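Speaker notes: Clearing the table after a meeting
Halina Szczepańska, February 29, 2020

Slide 1. Welcome
Say hi, thank Lowri Meredith for the room and the coffee. Ask for a show of hands: who has left a meeting this month with the table still covered in stuff? (Expect laughs. Put my own hand up!)

Slide 2. Why I love this topic
Clearing a table is a tiny job with so many little decisions in it. Keep, toss, recycle, eat. I timed myself at Boltell for a whole winter and my best run was 51 seconds, for one table, with a bin already open. Wait for the "with a bin already open" to land, it comes back on slide 4.

Slide 3. Three kinds of leftovers
Bottles first. They roll, they tip, and they take up the most space, so once they're gone the table looks half done already.
Then paper: napkins, tissues, sticky notes. Scoop it all in one go.
Food last. Go slowly on this one and tell the Glenys Probert story (the cinnamon roll she was saving, wrapped in a napkin, and I threw it out). Pause. Always ask before you bin a pastry!

Slide 4. Bring the bin to the table
My favorite slide, don't rush. Walking back and forth is what makes people give up. A small bin with a flip lid can sit right up on the table while you work, then go back on the floor after a wipe underneath.
Ask the room what they'd pick up first. Take two or three answers. Somebody will say the donut.

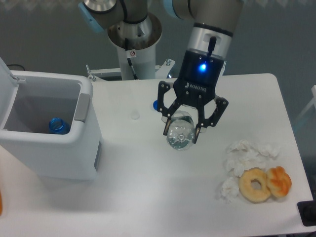
Slide 5. Over to you
Pairs, one tray per pair. Vandana Katiyar has the trays and will hand them out from the back. Each pair sorts its tray, then swaps with the next table and argues about it. Let them get loud, it's the best part of the morning.
Questions until the coffee comes back in. Slides go out by email on Monday.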